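Rapport d'avancement no 2
Projet étudiant Mivico : automatisation de gestes simples au laboratoire
Destinataire : fondation Vinari, programme Ateliers techniques
27 mars 2025

Rappel du projet

Mivico réunit des étudiants de deuxième et de troisième année autour d'un bras robotisé destiné aux manipulations répétitives de la salle de chimie : saisir un bécher, le déplacer, le reposer à un endroit donné. La subvention de 2000 euros a été versée en décembre. Le groupe présentera son travail au concours Mesinetti, catégorie verrerie.

Travail réalisé depuis le premier rapport

Le programme de commande a été réécrit. L'ancienne version enchaînait des positions fixes et il fallait tout reprendre dès que le bécher était posé deux centimètres plus loin. La nouvelle s'appuie sur des démonstrations : un étudiant guide le bras, les positions sont enregistrées, puis elles servent à entraîner le modèle. Nous avons enregistré 604 démonstrations, dont 179 ont été écartées à la relecture (gestes interrompus, départs hors position, fichiers incomplets). Les 425 restantes forment le jeu de données actuel.

Les doigts de la pince ont été redessinés deux fois. La première série, trop rigide, laissait glisser le verre. La seconde porte un revêtement en silicone et tient correctement les petits béchers. Les grands posent encore problème quand ils sont remplis au-delà de la moitié, et nous avons décidé de ne pas les inclure dans l'épreuve.

Les séances ont lieu le jeudi après-midi. Deux ont été annulées pendant les examens et une troisième a été consacrée à la sécurité, à la demande du département.

Budget

Les dépenses portent sur les servomoteurs de rechange, le silicone, la verrerie de remplacement et l'inscription au concours. Le fournisseur Patwary a livré les servomoteurs avec trois semaines de retard, sans surcoût. Le solde couvre les frais de déplacement prévus. Les factures sont jointes en annexe.

Espace de travail
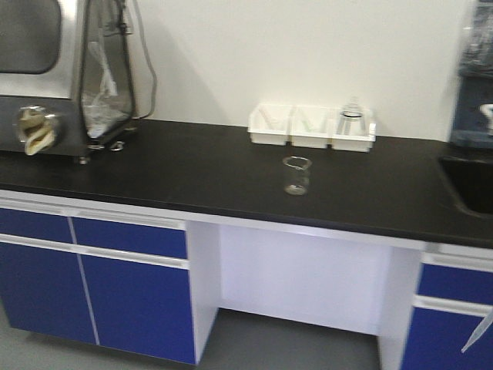 Parveen Akanda

Le groupe travaille sur la paillasse noire de la salle de chimie, entre l'enceinte à gants et l'évier. Pour l'exercice du bécher isolé, le petit bécher à bec est posé seul devant le bac blanc à trois compartiments. Le bac reste contre le mur, ce qui donne un repère stable d'une séance à l'autre. L'enceinte n'entre pas dans le projet.

Difficultés

Le verre transparent sur fond noir reste mal détecté quand l'éclairage change. Afaf Hamdan a repris cette partie et compare deux réglages d'exposition. Les résultats seront donnés dans le prochain rapport.

Suite prévue

Essais de l'enchaînement complet, avec 26 passages consécutifs comme l'exige le règlement du concours. Rédaction de la notice pour le groupe de l'an prochain. Nous demandons par ailleurs l'accord de la fondation pour reporter sur l'achat d'une seconde pince la somme prévue pour l'impression des affiches, que l'établissement prend finalement en charge.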